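Trumlow walk-through — workshop side, Jun 18, 2023

I did this one on my own and wrote as I went, so forgive the rambling. Same list as January, with my comments after each item. 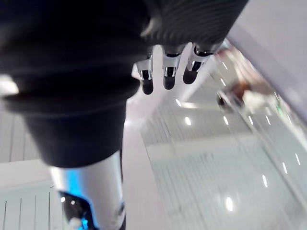 I started at the back bench and worked toward the roller door, same as last time, so if you're reading along with the January sheet the order should match up.

1. Fabric covers and sleeves — OK
No rips that I could find. I ran my hand down every seam (gloves on, Simin, before you ask) and the stitching feels good. Please keep loose fabric well clear of anything that bends. If a cover starts to bunch, stop and pull it straight before you carry on.

2. Finger joints and hinge points — OK, with a note
These are proper pinch spots and I'd like a sticker at eye level. Power off before you clean in there, every time. A soft dry brush is plenty. I found the compressed air can out again and put it back in the cupboard!

3. Rubbery fingertip pads — OK
Wipe with a damp cloth only. Yung-ching asked about the citrus cleaner and my answer is still no, it leaves everything slippery.

4. Indicator lights — OK
Can be seen from the bench and from the doorway. Treat a lit strip as live, even if you're sure you switched it off.

5. Polished metal surfaces — OK
Smudges aren't a fault, so please stop logging them. Dents and sharp edges are, and I'd love to hear about those the same day.

6. Stop buttons — NEEDS WORK
All 3 work. The one by the sink takes a real shove though, and Tirta couldn't get it first go either. I've put in job 238 with Babaei and asked them to swap the whole button over.

7. Power leads — NEEDS WORK
19 leads checked and tagged. One has a cracked plug, so I cut the end off and binned it. The orange one running across the walkway has to go up on the hooks — I nearly went flying.

8. Floor and walkways — OK
Swept, yellow tape still down. It's lifting a bit near the roller door and will want redoing before winter's out.

9. First aid kit — NEEDS WORK
Low on the small bandages and the eyewash is close to its date. Ladan has the Tuvmont order form, so add anything else you want to that.

10. Sign-in sheet — hmm
Half the names are missing. It's a pen and a clipboard, folks, it takes two seconds.

Follow-ups are with me unless I've put your name beside them. Zdislava Čierny has the spare key to the cupboard while I'm over at Vemville.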